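Report on the Open Day Visit to Sellow
Course: Introduction to Automation, second term
Group 4

Our group visited the Sellow open day in February. Sellow has its workshop on the Varside industrial park, and once a year it lets students and local firms see what it is working on. The assignment was to pick one demonstration, watch it for as long as we could, and write down what we learned about the way the task was set up. We picked the two-arm sorting cell.

Background

Before the visit we read the handout that Sellow sent to the school. It says the company started with conveyor equipment for bakeries and moved into small robot cells later. Most of its customers pack mixed orders, where one box may hold ten different things. Those orders are still mostly packed by hand. The handout gave a figure of 1000 practice runs for the task we were going to watch, collected over one winter.

We arrived a little before ten. There was a sign-in table, a short safety talk, and a yellow line on the floor that visitors had to stay behind. Corrado Cattaneo met us at the cell and stayed with our group for most of the morning.

The demonstration

The task was tidying. Items are spread between baskets and the floor of the cell, and the arms have to pick them up and put them where they belong. Between runs the staff changed the layout by hand, so the arms did not start from the same arrangement each time. Both arms are mounted at the front of the cell and reach toward the back. Each one has a two-finger gripper, with a camera on the wrist.
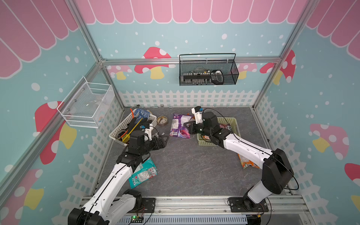
Corrado Cattaneo told us that soft bags were harder than anything else in the set, and that he would take a hard box over a bag of chips any day. A box has edges the fingers can close on. A bag changes shape when it is touched, and the arm may come down on a part that is mostly air. He added that a roll of tape is easy until it tips on its side and starts rolling.

We asked why the walls were decorated with mushrooms and a picket fence. He said the backgrounds are changed from time to time so that the software does not get used to one plain wall. We thought this was one of the more useful answers of the day. In our own class project the line follower worked well on the lab bench and failed on the hallway floor, and this is probably the same kind of problem.

What we noted

We split up the work. Two of us wrote down which items gave trouble, one wrote down the questions other visitors asked, and one kept time. We timed only the runs where we could see both arms from start to finish. The longest took 329 seconds. Much of that went to one bag that was picked up and dropped more than once before a member of staff stopped the run.

The arms did not often work on the same basket. When they did, one waited for the other. The waiting looked slow to us, but a visitor from Vitale said her plant would accept it if it meant no collisions. She was more worried about cleaning, and asked how dust from the items would be kept out of the joints. The answer was that the demonstration cell was not built for that and a customer version would have covers.

Another visitor asked about price. Sellow did not give one.

Problems with our method

We stood on one side the whole time, so our notes on the far corner of the cell are weak. The hall got loud after eleven and we missed parts of two answers. We also did not agree in advance on what to call a failed pick. One of us marked a pick as failed if the item slipped at all, and another only if it fell. Because of this we have left our success table out of the report.

Comparison with the reading

The textbook chapter on grippers says that parts should be presented in a known position. In the cell they were not. Flovmont, the supplier that came to our class last term, showed us a feeder that lines up 200 identical caps before a robot touches them, and that matches the chapter much better. The feeder is fast and handles one part. The cell at Sellow is slow and handles a mix.

For the second part of the assignment we will try picking up bags with the school's own gripper, using 100 attempts and one written definition of a failed pick.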